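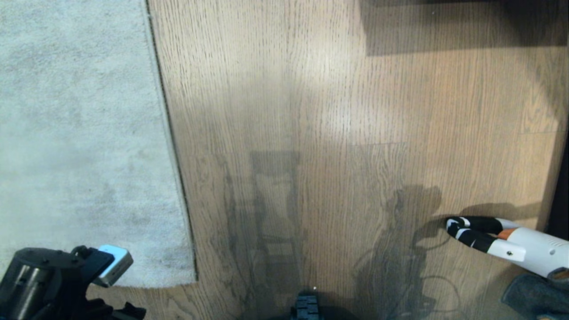
I'm still not sold on the Festdale powder for plush rugs. People keep saying it lifts the pile and hides traffic marks. Our light gray one looks a bit patchy even so, and the wood floor beside it needs nothing but a dry mop.

On 2020-03-16 a Grenham list member wrote:
> Sprinkle it on, leave it 20 minutes, vacuum slowly.
> Works on 100 percent of rugs, chairs and all. You won't
> see a speck afterward.

A hundred percent of which rugs? Black metal chair legs still have to be lifted off, whatever the can says, and a white speck on pale gray pile is easy to miss anyway.
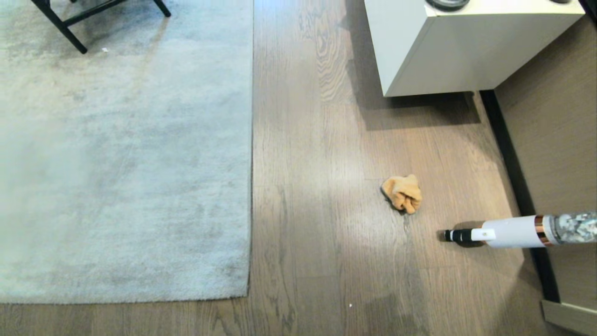

What I'd want to know before buying 2 more cans

Does it scratch the planks if it spills over the edge? Has anyone compared it with plain brushing?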